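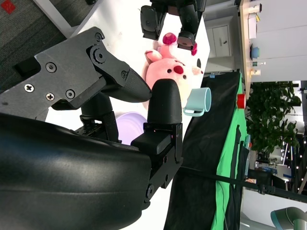
3.2 Things without a proper place

Any scheme for putting a household in order has to decide early on what to do with the soft toy. Crockery is easy. It goes in the cupboard, people know it goes in the cupboard, and the only disagreement in our diaries concerned which way up. The Flellov scheme, which we adopted with few changes, sorts household goods by where they are kept when no one is using them, and it copes very well with the teal mug and the lavender bowl in Figure 1, even with the mug on its side. The pink plush toy on the same white table is another matter. It has no cupboard. In the Ornon diaries, toys of this kind were recorded as living on a bed, under a bed, on the stairs, in the car and, in one household of otherwise strict habits, in the bread bin.

We had 3,376 diary entries from 400 households, collected in Ornon and Grutau during February. Each entry named an object, said where it had been found, and said where the writer believed it should have been. The last of these was the most freely answered. Mugs and bowls were given a single home by nearly every household that mentioned them. Soft toys were given several, often by the same person in the same week, and the sheet's "other" box, which we had provided out of politeness, was filled to the margins.

3.3 Naming

A second difficulty is that people do not agree on what the toys are. The sheet asked for a plain noun, and for a mug we got "mug", or "cup" from those who dislike being told. For soft toys we got the species, a guess at the species, the toy's own name, or the name of whoever gets upset when it is lost. We had planned to merge these under the species, a plan that survived until we tried it on our own shelf.

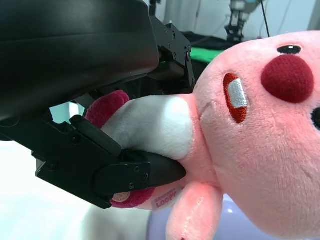
Household Objects Group, Department of Design Studies

Figure 2. Pink plush toy with printed tag.

The toy in Figure 2 shows how the trouble comes about. A hurried coder will see something pink and soft with a large, round, dark-red nose, and may write down the first pink animal that comes to mind. The embroidered mouth has a white buck tooth in it, which points firmly towards beaver. The tag offers LOOPY in large letters, and a child would have said so at once and wondered why we were asking. All of these are reasonable entries. Only the last would be much use to somebody shouting up the stairs.

We therefore kept two fields, one for kind and one for name, and left the name exactly as the household wrote it. Two coders worked through the sheets separately and met to settle their differences. The meetings over crockery were short. Those over soft toys were longer than we would care to put in a methods section, and led to four working rules, known among us as the Nam rules and given in the appendix. The fourth says that where a name is known it should be preferred to the kind when asking a household about an object, and that the kind should be used for all totals.

Storage place was then coded as "none fixed" for any toy with more than one stated home. This is a little unfair to the toys. A thing found in a different room each day may be exactly where it is wanted, and the diaries give us no means of telling that apart from being mislaid. Section 4 treats the two together, with the bread bin as a separate case.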